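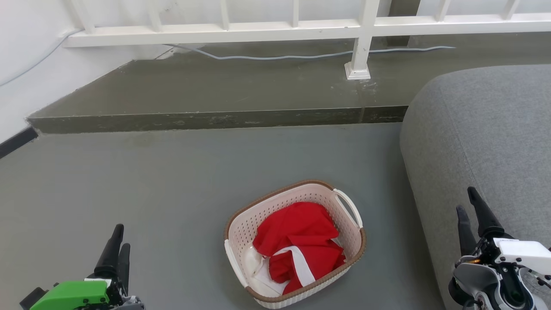 A red item and some whites sharing one basket.

Stop Sorting Your Laundry Into Five Piles

By Adel Helmy

My mother kept a row of hampers in the hallway. Whites, darks, colors, towels, and one for things that had to be washed by hand. The last one was usually full. When I moved out I bought a set just like it, because I thought that was how a grown person did laundry, and for years I gave up most of a closet to it.

I now own one plastic basket with two handles. Everything goes in it. I think most households would be better off doing the same, and I want to make the case for it here, including the part about red clothes, which is where people stop listening.

Start with space. I live in a two-bedroom apartment in the Badawi building, over the pharmacy. The bathroom is narrow and the hall is narrower. A sorting hamper with three compartments takes up the spot where a person would stand to brush their teeth. A basket goes on the floor next to the washer, and when it's empty it goes on top of the washer. It also goes to the line and back. A hamper on a metal frame doesn't go anywhere.

Then there is how long clothes sit. If you divide a week's laundry for two people five ways, no pile is ever a full load. So you wait. The towels wait until there are enough towels. The whites wait even longer, and by the time you get to them the collar stains have had two weeks to set. Or you give up and run the machine nearly empty, and then you've used the water and the power for six shirts. I did both for years. Since January I've kept the water bills in a drawer, and they have come down, though I also fixed a toilet in that time and can't say how much of it was the laundry.

Now the red clothes. Yes, red can run. A new red cotton shirt can turn a load of white socks pink, and I have worn the socks. But the trouble comes from washing them together. Clothes sitting dry in a basket for three days do nothing to each other. You can drop a red jersey on top of a white undershirt and leave it there until the weekend. The time to separate them is when you're standing at the machine with the lid open, and it takes under a minute. You have to pick everything up anyway to load it. You may as well check the pockets while you're at it, and turn the printed shirts inside out.

What I do need to keep out of the basket is anything wet. A damp towel thrown on a pile of shirts will give you mildew, and a wet red towel really can mark whatever is under it. In our house wet things hang over the shower rail until they dry. This is the only rule we have and it has been enough.

The kind of basket matters more than people think. I had a tall wicker one first. It looked good and it snagged two sweaters. After that I had a cloth bag, which was fine until somebody put a damp washcloth at the bottom and I found it ten days later. Now I look for smooth plastic on the inside and holes in the sides so air can get through. If the outside is made to look woven, fine, it's nicer to have in the hall. Handles should be part of the basket and wide enough for your whole hand. I've had the clip-on type come off on the stairs.

Size is worth a thought too. A basket should hold one load for your machine and no more. When it's full, you wash. There is nothing to decide. The big hampers sold by Flivance and places like that hold close to three loads, and I think that's why so many people spend their whole Sunday doing laundry. The hamper let them put it off.

I know there are homes where this won't work. If someone wears scrubs or coveralls to work, those should go in their own bag and get their own wash. Cloth diapers, the same. My sister has four boys in soccer and she told me, not very politely, that one basket wouldn't get her to Tuesday. She has two now, one upstairs and one down, and both of them take everything. I'd call that the same system.

The other objection I hear is that sorting ahead teaches children to be orderly. Maybe it does. What I saw in my own son was a boy who stood in front of three labeled compartments holding a striped shirt, didn't know which one it was, and left it on the floor. With one basket there is no wrong answer. He gets his clothes in it most nights — most of it, anyway. He is learning to sort at the machine, with me next to him, and he already knows that new red things get washed alone the first couple of times.

I gave the hampers to a neighbor. She keeps yarn in them.

Last updated: July 2022

Comments (3)

Denise: You're brave. I lost a white tablecloth to one red sock in the wash and I will sort until I die.

Flukia: We went to one basket when we moved and I agree about the full load part. Disagree on wicker, just line it with a pillowcase.

R. Toller: What about dry clean only? Those end up in the basket too if there's only one place to put things. Ask me how I know.

Related
The case for a smaller dish rack
Why I quit ironing pillowcases
Line drying in an apartment
Do you need a linen closet?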